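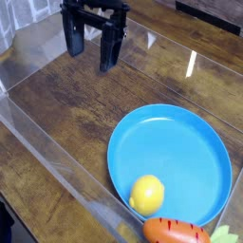
[Print] [E-mail this message]

Subject: Re: [teach-by-hand] Leading the arm by hand or driving it remotely?
From: Sumathi Ramasamy
Date: Mar 26, 2024

Hello everyone, and a special hello to the person at Durnell who wrote in on Friday:

> We're new to this and trying to decide how to record our
> demonstrations. Half of us want to take hold of the arm and
> walk it through the task, and the other half want to sit at a
> desk with a controller. The task is picking up play food and
> putting it on a plate, or taking it off again. Does it make
> much difference in the end? And how many demonstrations
> did you need before the robot did anything useful?

I have been meaning to write something like this up for months, so thank you for the push (and I apologize in advance, I do go on).

We started out at Casutska doing everything by hand. You hold the arm near the wrist, you walk it over to the lemon, you close the fingers with a foot switch, and off you go. People love it! Visitors get the idea in a minute or two, and you can feel it through your own arm when the fingers touch the table. We recorded 600 demonstrations that way and I still think it is the friendliest way to begin.

Our trouble was the side cameras. Your sleeve is in every recording, and your elbow, and in a good many of ours the back of somebody's head. The robot we trained on those did fine while a person was standing next to it and got quite lost when we all stepped back. You can get around this by playing each motion back afterward with no one near the table and recording the cameras then, but it doubles your time, and you have to put the plate and the toys back exactly where they were.

So we moved over to the remote setup, with the Flomavlow hand controller, and the first week was awful. I want to be plain about that so you don't give up on day two. You lose the feel of contact, and everyone comes down too hard or stops too high. Clear walls around the table make it harder still, at least for me, because I kept judging distance from a reflection. What helped was sitting where I could see the table directly and leaving the monitor alone.

As for which toys: a lemon on a plate with a raised rim is a harder pick than it sounds. If it has rolled up against the rim, one finger has to come down between the two, and people driving remotely tend to nudge it toward the middle first. Decide early whether you allow that. We didn't, and we ended up with both habits mixed together in one set, which took Cusi and me most of June to sort out. A carrot lying flat on the table is much kinder to beginners.

On numbers, we have 3,435 demonstrations now, 1,300 of them on the plate task. I saw the first decent behavior well before that, but I'd be wary of giving you a figure, as your arm and your table will be different. We keep sessions to 16 recordings per person and then swap, because tired hands make sloppy demonstrations and the robot copies those just as faithfully.

If it were me I would spend a day or two leading it by hand so that everyone understands what the arm can reach, and then record the real set remotely. Has anyone on the list mixed the two kinds in training and been happy with it? I'd love to hear.

Warmly,
Sumathi

Last updated: Tuesday, 4:12 PM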